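The Long Table at Flurkbridge

The director of the Flurkbridge Tenants and Workers Network has one rule for interviews, and she explains it before I have my coat off. No names. "Put mine in and the calls come to me," she says. "Put the office number in and the calls go to whoever is sitting by the phone. That person is usually nicer."

So she is the director, and the man across from her, who runs the benefits clinic and is eating soup out of a mug, is the clinic coordinator. We are in the front room on Vunel Street, two weeks before the network's sixth annual gathering on low-wage work and housing. There is a radiator that knocks. Both of them talk over it without noticing.

I start with the gathering, which I had been told was a conference.

"We stopped calling it that in September," the director says. "A conference is where you get a tote bag."

Last year there were, in fact, tote bags. The coordinator points to a stack of them under the window, still in plastic. He would like me to take one. I take two.

What replaces the conference is a day of working sessions at the old Tufa Hall, on Friday, November 15, 2024, with one long table in each room and no stage in any of them. The main topic is scheduling: the habit, common among the warehouses out by Irnach, of posting shifts so late that people can't line up child care or a second job. The network surveyed 242 workers over the summer. Of those, 215 said their hours had changed with less than a day's warning at least once in the past month.

"And the other 27?" I ask.

"Lucky, or they'd just started," says the coordinator. "One wrote 'what hours' in the box. I had to decide how to code that."

He coded it as a yes.

Soup and paperwork

The benefits clinic is open 4 afternoons a week and is the part of the network most people in town have used, whether or not they'd say so. The work is forms. Food assistance, heating help, the yearly renewal for medical coverage, appeals when the renewal goes missing. The coordinator describes the trouble with a kind of weary admiration, like a man talking about a very good pickpocket.

"Somebody picks up an extra shift in the busy season," he says. "Good for them. Their income for that month goes over the line. They lose the benefit. Then the shifts dry up, and they reapply, and the form asks them to prove they don't have the income they don't have. How do you prove that? You bring in pay stubs from a job that stopped giving you any."

I ask whether the county office sees the problem.

"Oh, they see it," says the director. "We've had lovely meetings about it. I've had more coffee in that building than in my own kitchen."

She is careful to add that the caseworkers are, in her experience, stretched thin and decent about it, and that some of them earn little enough to sit on her side of the desk. A couple have. She won't say more than that, and changes the subject to parking at Tufa Hall, which is bad.

Who does the asking

The network began as a rent group in one apartment building, when the hot water went out and stayed out. The director was a tenant there. She had no plan to run anything. She had, she says, a stapler and a bad temper.

"I made a flyer. It had two spelling mistakes, and one of them was the landlord's name. Thirty people came down to the laundry room anyway, and most of them corrected me."

Did the hot water come back?

"Eventually. Then the rent went up — so we had a second meeting."

The group moved from rent to wages when members kept missing rent meetings for work. These days it does both, along with the clinic and a Saturday class on reading a lease. It has taken up a campaign for advance notice of schedules, which would ask the larger employers in Flurkbridge to post hours two weeks ahead and to pay something extra when they change them. The town council has agreed to hear the idea. It has not agreed on when.

I ask the director if she is an optimist. She looks at the coordinator. He looks in his mug.

"I'm punctual," she says. "In this work it comes to the same thing most days."

The coordinator is more forthcoming. He came to the clinic as a client, after a winter of split shifts, and stayed because he turned out to be good at the phone. His record for time on hold is long enough that he read most of a library book during it. He didn't like the ending.

"What I'd want people to know is that they're already doing the hard part," he says. "Working two jobs and raising kids on a schedule you get by text at night — that's a skill. Filling out page nine is just page nine. We can do page nine together."

What they don't want on the day, they both say, is a room of people being told about their own lives. Last year a visiting speaker explained budgeting for forty minutes to an audience that could have taught him the subject blindfolded. This time anyone presenting has to have worked an hourly job within the past six years, and the opening remarks are limited to four minutes. The director is giving them. She has timed herself and is currently over.

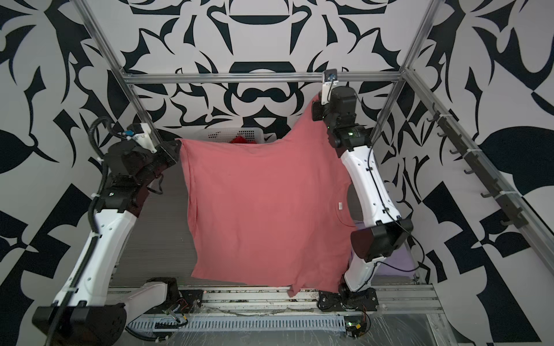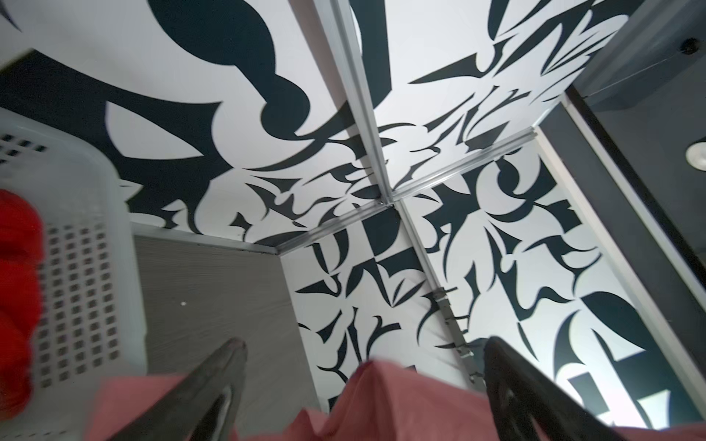 If you want to go

Doors at Tufa Hall open at nine, and the first sessions start at nine-thirty. Admission is free. Lunch is provided and will be soup. Child care is available in the side room all day, and the network asks that you sign up for it ahead of time at the Vunel Street office, in person or by phone. Spanish interpretation is offered in every session. The Irnach bus stops one block away.

People who can't get the day off are invited to a shorter evening session at six, covering the schedule campaign and basic questions on benefit renewals. Bring the letter you got, even if you haven't opened it. The coordinator says that's most of them.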